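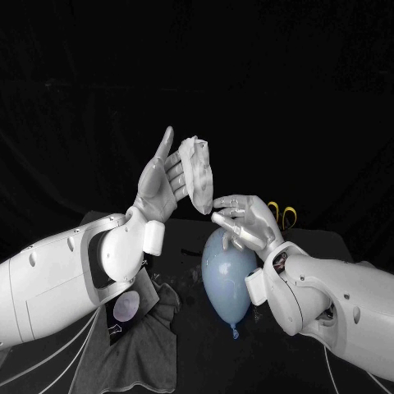
Zwei Hände am Prüftisch: Die linke hält ein weißes Tuch, die rechte steht über einem hellblauen Ballon. Foto: Dileo

Suchbegriff eingeben Suchen

Pressemitteilung

Dileo stoppt Übergabeversuche nach Fehler in der Griffkraft

Bremura – Die Firma Dileo hat am Donnerstag die Versuche mit ihrem zweiarmigen Robotersystem Zutden vorläufig angehalten. Grund ist ein Fehler in der Steuerung der rechten Hand. Bei der Übergabe eines Tuches von einer Hand in die andere schlossen sich die Finger mit höherer Kraft, als im Programm eingestellt war. Verletzt wurde niemand.

Der Fehler trat in 3 von 1596 Durchläufen auf. In zwei Fällen hat das System selbst abgeschaltet, im dritten Fall musste eine Mitarbeiterin den Notschalter drücken. Zwischen der Meldung am Bildschirm und dem Stillstand der Finger vergingen dabei zwei Sekunden. Diese Zeit ist nach den internen Regeln von Dileo zu lang.

Die Übergabe von weichen Stoffen gehört zu den schwierigen Aufgaben, weil das Tuch bei jedem Griff eine andere Form annimmt. Nach jetzigem Stand hat die Steuerung einen alten Messwert des Kraftsensors weiter verwendet, obwohl schon ein neuer vorlag. Warum dies nur an der rechten Hand geschah, wird noch untersucht.

»Wir haben uns entschieden, lieber einmal zu früh anzuhalten – auch wenn der Zeitplan darunter leidet«, erklärt Sơn Ninh, Leiter der Versuchsabteilung. »Die Hände sollen später neben Menschen arbeiten. Darum nehmen wir auch einen seltenen Fehler ernst.«

Mit der unabhängigen Prüfung der Software wurde das Ingenieurbüro Todorova beauftragt. Bis zum Abschluss dürfen die Arme nur mit verminderter Geschwindigkeit und ohne Personen im Arbeitsbereich bewegt werden. Die Ergebnisse sollen im Februar vorliegen. Partner, die Zutden im eigenen Haus testen, wurden schriftlich informiert und gebeten, die Übergabefunktion bis dahin nicht zu benutzen.

Kontakt für Rückfragen: Dileo, Pressestelle, Bremura

Zuletzt aktualisiert: Donnerstag, 10 Uhr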